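Progress report, Drandgate folding work, software side
To: Kamran Bahrami
2025-03-19
Parkdale bench

Short one this time, demo prep ate most of the week.

Where we are. Planner rewrite is in and running on the bench. Old one treated the two arms as seperate jobs and made one wait. New one plans both together, checks for collisions over the whole path, then sends. Much less standing around. Replan after a bad grasp also works now, was on the February list as open.

Perception. Corner finder retrained on crumpled starts. Picks a usable corner first try on 70 percent of shirts, target for this phase was 80 so still short. Misses are mostly sleeves read as hem corners. Dark fabric ok. Thin fabric not ok, depth gets noisy and the mask falls apart.

Control. Gripper force limit moved out of the driver and into the config file, finally. Two bugs left there: the left arm drifts a little after a long hold, and the stop command is sometimes handled one cycle late. Second one goes first, it's a safety item and I don't want it in the next release.

Tooling. Ridura log viewer now lines up joint data and video on one clock — saved us days already. Replay of old runs works for everything recorded after the driver change. Older logs need a converter, Chmielewska has a draft, not merged.

Spend. On plan. No new hardware asked for this period. Compute a bit under becuase the second training run got pushed.

Risks. Stacking. Folding is fine on its own but placing onto a stack that already has a few items on it is where we lose time, the height estimate is off and the planner gets cautious. Might slip 2 weeks if the fix turns out to be in calibration and not in the planner.

Next 6 weeks
Late stop fix, then drift
Sleeve vs hem labels, retrain
Stack height from depth instead of the fixed value
Merge log converter

Need from you: a yes or no on moving the stacking milestone — before the planning call if possible.

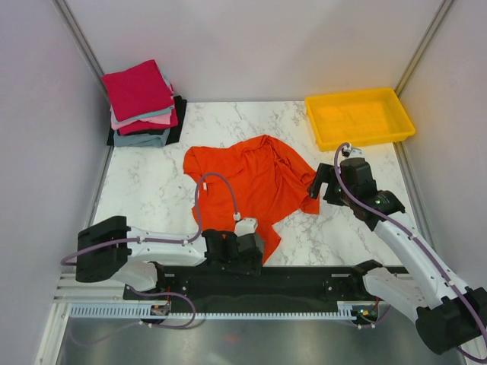 Full test numbers are in the shared folder under Drandgate, same layout as last time. Thin fabric runs are in there too but not tagged yet, will do that by Friday.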